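Costigan Street Allotment and Garden Society
Minutes of the general meeting, May 9, 2020

The meeting opened with the chair in place and enough members present to vote. The minutes of the March meeting were read and approved with one correction: the water bill was for the Stalby side only.

1. Water
The meter at the Stalby gate read 3501 when it was last checked. The secretary will send the reading to the water company. Hoses may be used before noon and after supper. Members with plots along the fence asked for a second tap. The cost is not known, so the item was held over.

2. Plot fees
The fee for a full plot stays at $60 for the season. Half plots were discussed at length. A motion to set the half-plot fee at $35 failed. A motion to leave it where it is passed. Late payers will get a letter.

3. Seed exchange
The exchange will go ahead by drop-off at the shed. Seed left over from last year is mixed up in paper bags, and some of it has no label. It was agreed to sort it by crop into small divided boxes, with beans and squash kept in jars as before. Members who have a box they can spare should bring it to the shed. 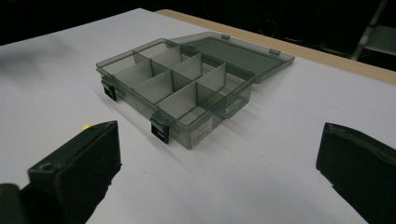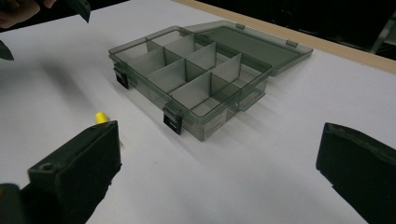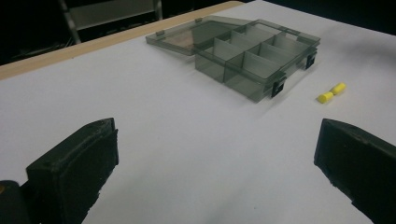

Packets should carry the name of the plant and the year it was saved. Tomato seed from the Jundska plots did poorly last spring and will be left out. The limit is 2 packets of any one kind per member until everyone has had a turn.

4. Compost
Wovuma can deliver 50 bags to the lower gate. The order was approved. One member objected to the price and asked that this be noted. The old pile behind the shed is not to be used on root crops.

5. Other business
The lower gate has been left unlocked again. The lock will be changed and new keys handed out against a signature. A request to keep hens was tabled.

The next meeting will be posted on the shed door. The meeting closed after a short talk on slugs.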